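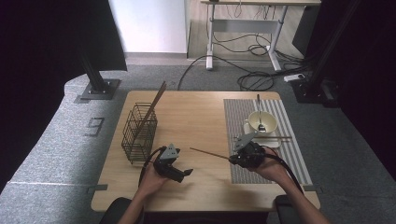
A chopstick held over the table, wire basket to the left

Ticket: Client gallery shows photos in the wrong order after upload
Product: Stekard Galleries, with the Siva uploader
Opened: 12 April 2022
Status: Solved

Customer wrote:

Hello there, and thank you in advance for reading all of this, I know I go on a bit! I run a small family portrait studio in Rerkville and I've been delivering my galleries through Stekard very happily for a good while. My trouble is with a spring family session I uploaded last night. There are 148 photos in it and I spent most of my evening putting them in the order I like, with the whole family first, then the kids, then the grandparents, and the silly ones at the end. On my computer they are perfect. In the gallery they are all jumbled up, with the silly ones right at the top, and the mom has already written to ask (very sweetly) if those are the best ones.

I have tried signing out and back in, a different browser, and dragging the photos around by hand in the gallery. The dragging works until I refresh the page, and then off they go again. My February galleries are still fine, so I'm guessing something changed in between. I did update Siva not long ago.

Support replied:

Thank you for such a clear write-up, and please don't worry about the length, it saved us several questions. Could you open the gallery, go to Settings, then Display, and let us know what it says next to Sort By? Also, which version of Siva do you have? You'll find it under Help.

Customer wrote:

It says Capture Time, and Siva is version 7. I never chose Capture Time, I've always had it on File Name! I should mention that I had two cameras going for this session, and I have a feeling the clock on the older one never got changed for daylight saving. Would that do it?

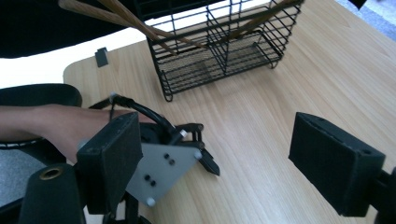 Black wire basket near the corner of the table

Support replied:

Yes, that explains the jumble. Siva 7 sets new galleries to Capture Time when it is first installed, and your older galleries keep whatever they had. With one camera an hour behind, the two sets get shuffled together. The steps we'd suggest:

Set Sort By to File Name and press Save at the bottom of the page (the page doesn't save by itself).
In Siva, open Preferences and change Default Sort to File Name too.
Close the gallery, wait 4 minutes for the preview to rebuild, and open it again.

There's no need to upload anything a second time, and your client's favorites will stay put.

Customer wrote:

Oh, what a relief! I did all of that and the family is back at the top where they belong. I had missed the Save button completely, which must be why my dragging never stuck. One more small thing while I have you: the mom has an order of 8 prints waiting to go to Gouveia. Will the lab get the right photos?

Support replied:

They will. Print orders follow the photo itself and not its spot in the gallery, so you can release the order whenever you're ready. We'll mark this one solved, and a reply here will open it again.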